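Home | News | Events | Swap Table | Contact

Last updated: September

Snack swap is back for spring

Well, what a lovely response we had to the winter snack swap! We sent out 123 parcels in the end, which is 30 more than last year, and Siwan Ruddock tells me her hallway has only just recovered. Thank you to everyone who wrapped, labelled and carried boxes up to the Wedwood Street post office, and to Pin-yu Lo for driving the last lot over when the rain set in.

For those new to the neighbourhood, the idea is simple enough. You put together a small parcel of treats you grew up with, or just ones you're fond of, and you get somebody else's favourites back. Plenty of us have found a new weakness this way (mine is salted plums, and I blame Hiu-tung Kwok entirely).
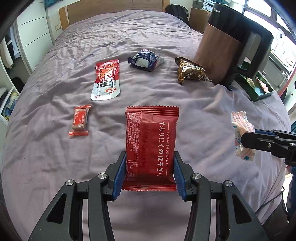 A red packet with Japanese writing, and a little wrapped candy beside it.

A few reminders before you go shopping. Please keep it to packaged things that will travel – the home-made fudge was delicious but it did arrive as one piece. Parcels should weigh no more than 90 grams per person in the household, and do pop in a note about nuts, chilli or gelatine if you can read the label and your swap partner might not.
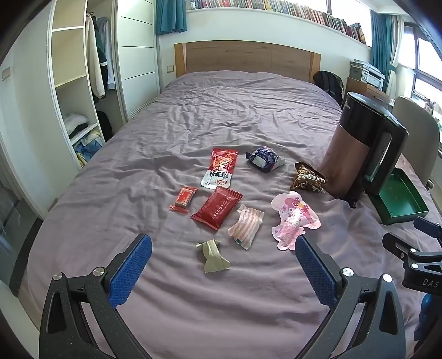 How to join in

Put your name on the sheet at Kisterska Hall before the end of September, or ring Sze-wing Chiu after 6 pm. There's room for 159 households this time.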